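Home Guides Downloads Spares Contact

Set-up guides > Benches & worktops

6 min read

Menar Bench Top: Set-Up Guide, Section 4
Fitting, Oiling and First Use

Read section 3 first if the frame isn't built yet. Legs on, crossbar on, everything finger tight. Don't do the final tightening on the frame until step 9 below.

This section covers the solid wood top only. If you bought the laminate one skip to section 5, most of this doesn't apply and the screws are different.

Before you start

Leave the top in the room where it will live for two days. Flat, on battens, plastic off. Not leaning on a wall. Not next to the heater. Wood moves, and it moves most in the first few days after unwrapping.

You need:
- the hardware bag marked T (19 pieces; count them now, not halfway through)
- a #2 screwdriver, hand one, not the drill
- the short hex key from the Lotent frame kit
- tape measure, pencil
- 100 grit and something finer
- oil, rags, a jar with a metal lid

CAUTION: two people to lift the top. It is heavier than it looks and the corners dent.

Fitting the top

1. Lay a blanket on the floor. Top goes face down on it. The face is the side without the pencil mark.

2. Turn the frame over and set it on the underside. Center it. Measure the overhang left and right, then front and back. Left and right should match. Front should be bigger than the back, that's normal.

3. Find the slotted brackets. There are 6. The slots go across the grain, not along it. If you put them in along the grain the top can't move and it will split, maybe not this year.

4. Mark the middle of each slot with the pencil. Not the end.

5. Drill pilot holes. Tape on the bit at the depth shown in the hardware bag. Go slow. Going through the face is not covered by warranty.

6. Screws in by hand. Snug, then back a quarter turn. You should be able to just slide the washer.

Note: older Lotent kits have round-hole brackets. Don't use them with this top. Write to us and we'll send the slotted kind, free.

7. Put the two locating bolts in at the front corners of the frame. Leave them loose for now.

8. Turn the whole thing over. Two people again. Lift, don't drag, the legs are only finger tight and they will fold on you.

9. Check it sits level, shim if you have to, THEN tighten the frame all round. Opposite corners, a bit at a time.

Reading the grain

The boards in a top are glued edge to edge, so what you get is long strips with a seam between each one. Expect streaks, swirly knots, one plank a little darker than its neighbor. None of this is a fault. Pale maple shows it less than the oak but it's still there. Sand and oil along the strips, always, never across.

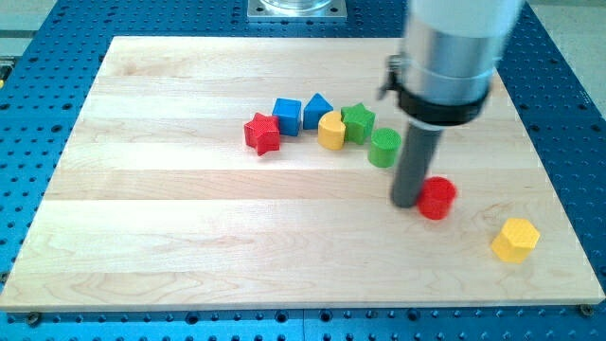 Maureen Bainbridge

Run your palm over the seams. If you feel a ridge, that's one plank that has moved a hair. Light sanding fixes it. If you feel a gap you can get a fingernail in, stop and send us a photo before you put any oil on.

Sanding

10. 100 grit first, only where you need it. Ridges, shipping scuffs. Leave the rest alone.

11. Finer paper over the whole face. Block, not fingers. Fingers leave dips you'll only see once it's oiled.

12. Break the edges. One light pass at an angle along each edge, top and bottom. Sharp edges chip and the finish doesnt hold on them.

13. Vacuum, then a barely damp cloth. Let it dry fully.

Oiling

We ship Chuensuk bench oil with the full kit. Other oils are ok if they're meant for wood worktops. No cooking oil, it goes sticky and then it smells.

14. Shake the can. Open a window.

15. Thin coat, rag, along the grain. Underside too, wherever you can reach. Oiling one side only is how tops cup.

16. Wait 19 minutes. Wipe off everything that hasn't soaked in. All of it. Shiny patches mean too much oil.

17. Leave it overnight. Second coat same way. Third if the top still looks thirsty.

CAUTION: oily rags can catch fire on their own. Lay them out flat outdoors to dry, or put them in the jar, cover with water, lid on. Never in a pile, never in the trash can.

First use

Nothing wet or hot on it for the first week. Light stuff is fine after about 16 hours. No rubber mats or rubber feet yet, they mark fresh oil and the mark stays.

If the bench is for kids or a craft room, use a finish that's labelled safe for that, and let it cure for as long as the can says. Wooden toys are fine on it once cured. Paint and markers are not fine, put paper down.

Clamps: use a scrap of wood under the jaw. The Clilier clamps we sell come with pads, but the pads fall off.

After a month

18. Go round the brackets with the screwdriver. Snug, back a quarter turn, same as before.

19. Tighten the locating bolts now. Not hard.

20. Another thin coat if water no longer beads. If you set up in April or later, check again when the heating goes on, dry air shrinks the top and the seams get easier to feel.

Troubleshooting

Top rocks: frame, not the top. Loosen all the leg bolts, press down on the middle, tighten again.

Sticky after two days: too much oil. Wipe on a little fresh oil, wait a few minutes, rub it all off hard.

Cupped: flip it hollow side down on battens for a few days. Usually comes back. If it doesnt, write to us with the order number and a photo taken along the edge with a ruler laid across.

Screw spins and won't bite: pilot hole too wide. Matchstick and wood glue in the hole, let it dry, try agian.

Updated March 19, 2021. Bracket note added, oil times changed.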